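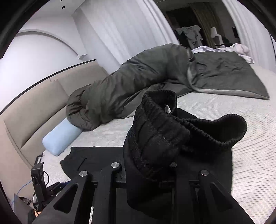
3.2 Input data and storage on the emulated device

The second part of our comparison concerns the handling of large media files inside an Android emulator that runs on a desktop computer. Many users install such an emulator in order to run one or two mobile apps for which no desktop version exists, and a common case is an app that reads image folders. For this reason we did not use synthetic files. We prepared a folder of 2,000 still images with wide-angle lenses, most of them taken indoors. Figure 2 shows a black garment with a gathered elastic waistband over a pale bedspread. Images of this type have black corners around a circular view, and the black areas compress very well, while the textured cloth does not. The size of the files is therefore not uniform, and this was useful for our test.

Figure 2. A black garment with a gathered waistband, with a pale bedspread behind it.

Three emulators were compared: Cakix, Dillima and Sorkik. All of them were installed with the default settings, and the shared folder was placed on the same internal disk. The gallery app Trevaskis was then installed in each emulator from the same package file. We measured the time from the first opening of the app until the last thumbnail was written to the cache. Each measurement was repeated 12 times, and the emulator was closed completely between the runs.

Cakix mounts the shared folder directly, so the app reads the files from the host system. Dillima makes a copy of every file into its virtual disk before the app is allowed to open it. This gives a slow first start, but the later starts are faster than in Cakix. In Sorkik the behavior depends on the size of the virtual disk. When less than 900 MB were free, the copy process stopped without any message to the user, and the gallery displayed only a part of the folder. We consider this a serious problem for ordinary users, who will probably believe that the app itself is responsible.

It should be noted that the graphics mode had a small influence on these results. Decoding of the images is done mostly by the processor, and changing the renderer in the settings did not change the order of the three programs. The effect of the renderer on games is treated separately in Section 4.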